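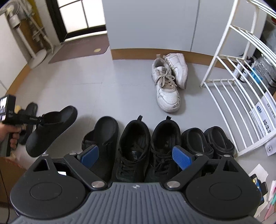 Anastasia Stergiou wrote to me in September to say that she sorts her entryway every weekend and by the next evening it looks like a shoe store fell over, and could I please tell her what she's doing wrong. Anastasia, probably nothing! You own shoes and you have feet. But I do think most of us put shoes away in a way that fights with how we take them off, so let me walk you through how I do mine.

First, get everything out. And I mean off the rack too, and out from under the bench, and the ones by the back door that you swear are only there for taking out the trash. I line mine up in a row on the floor, heels toward me, because that's how I'm going to pick them up. If a shoe's partner doesn't turn up, leave a gap for it and keep going. I lost an entire morning once to a missing clog that was in the car.

Next, split the row by how you put them on. Slip-ons in one bunch (clogs, slippers, anything you can step into with a bag of groceries in each arm) and laces in another. Color doesn't matter, and neither does whether they're "good" shoes. I used to sort by season and it was a disaster, I was digging behind snow boots for my garden clogs in May.

A note on black shoes, if your house is like mine and everybody buys black. Clogs that look like twins from the top often aren't. Turn them over and check the size before you pair them up, or hold them sole to sole. My sister went to work in Udthorpe with one of hers and one of mine and didn't notice until lunch.

Now the rack. Mine is a plain metal one with bars, from a closing-down sale in Grostville, and the bars are what I like about it, because grit falls straight through and I can sweep it up from underneath. Slip-ons go on the lowest level. You're going to kick them off and nudge them in with your toes whether I tell you to or not, so give them the spot where that works. Lace-ups go higher up, since you're bending down and using your hands anyway.

Heels out or toes out? I go heels out. If there's a pull tab you can hook a finger through it and lift the shoe off without dragging it over the bars. Clogs with a chunky toe sometimes slide forward on a bar rack, so I set the front of the shoe over one bar and the heel on the next one back. If they still slide, a strip of that grippy shelf liner helps. I use the Tretik kind, cut to 3 inches wide, and it's held up fine.

Before anything with laces goes back, look at the laces. Loosen them enough that you can get your foot in without stomping on the heel, and tuck the ends inside so they don't dangle through the bars and catch the shoe below. White sneakers get a quick once-over too. For scuffs I use a damp cloth with a drop of dish soap on the rubber, then a dry cloth. If they need more than that, put them by the laundry sink and deal with them tonight. Don't put them on the rack "for now." I have a pair that was on the rack for now for 2 years.

Then there's the question of how many shoes get to live by the door. We allow two pairs each and the rest go in the closet, although my husband's running shoes seem to have diplomatic immunity.

For the smell (sorry, but somebody always asks), I put baking soda in an old sock, knot it, and drop one in each shoe overnight. The Bouzid cedar inserts are nice if you want to spend the money, but the socks do the job in my house.

The whole thing takes me less than half an hour, and the nightly version is just pushing the clogs back in with my foot on the way to bed. Anastasia, try the slip-ons on the bottom for a couple of weeks and write me back!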